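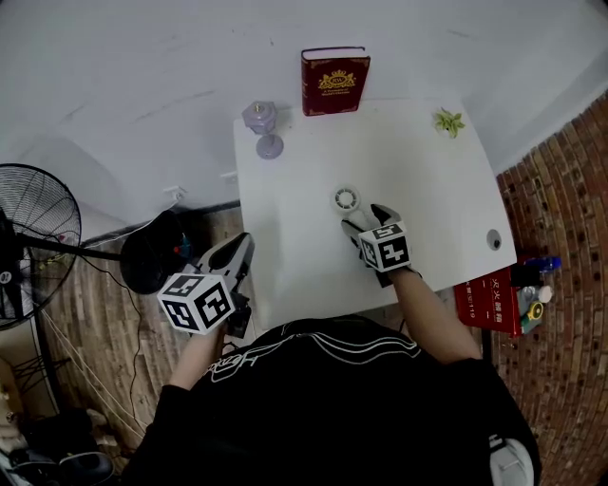
Re: handheld gripper build, tracking and fingertip questions

sonri_builds wrote:
OK so the pair is finally together and I've started doing short sessions at the white table in the brick corner. Both grippers have a marker cube on top now, and I've been practicing on small stuff laid flat, mostly the little round cap with the ribbed middle. Flat things are miserable! The fingers want to slide right over the rim. I printed 9 sets of fingertips before I got a shape I could live with, and I'm still not in love with it. Before anybody asks, the shells are my own remix of the Dreda files (Surachet Onsri is my real name if you want to find me over on the Kaewkla board, same project, more complaining).

mossfork wrote:
Nice to see these moving along. Are you taping the cubes down or screwing them? Mine were on foam tape and crept over an evening until the left hand thought it was inside the table.

sonri_builds wrote:
Screws. I did tape on the first version and had the same creep, so I threw that part out and printed a boss for M3s.

Wendell_K wrote:
I'm going to be the grump again. I don't think you need cubes. A decent wrist camera with an IMU gets you most of the way, and you lose all that bulk on top. Every time I bump mine on a shelf I regret it. Kestura tracker, one board, done.

mossfork wrote:
Disagree, Wendell. That's fine until you point the camera at a blank wall for a few seconds and it loses its mind. White table plus white wall is about the worst case for it.

Wendell_K wrote:
So put something on the table. He's got a red book right there.

sonri_builds wrote:
Ha, the book stays, I like the book. I did try it without markers for a weekend and the two hands drifted apart from each other, and for two-handed stuff that kills it for me. One hand alone, Wendell's way might be plenty.

On the gripper camera side, the wide lens bends the back wall like crazy, but I get the tabletop, the book and the plant in the little white pot, plus a good chunk of ceiling I have no use for. I may tilt the mount down 4 degrees and see.

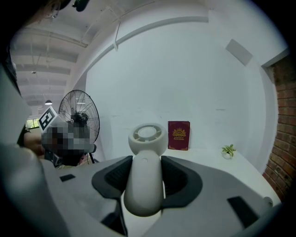
patchbay31 wrote:
What did you calibrate the lens with? I'm about to do mine and the normal checkerboard routine gives me garbage out near the corners.

sonri_builds wrote:
I used the fisheye model with a printed board glued to a piece of glass, and took 31 shots with a lot of them pushed way out toward the edges. The regular pinhole model never fit for me no matter how many shots I fed it. Lock the focus first, too — I forgot and had to redo the lot.

patchbay31 wrote:
Glass, OK. Mine is on cardboard and it has a bow in it you can see from across the garage. That would explain some things.

Wendell_K wrote:
Now that I agree with. Flat board or don't bother.

mossfork wrote:
Surachet, can you post the fingertip file when you're happy with it? I've got a spool of the Prilteck flexible stuff I want to use up before December.

sonri_builds wrote:
Sure, I'll put up the current one tonight. Slice it slow, the thin lip strings badly if you rush it.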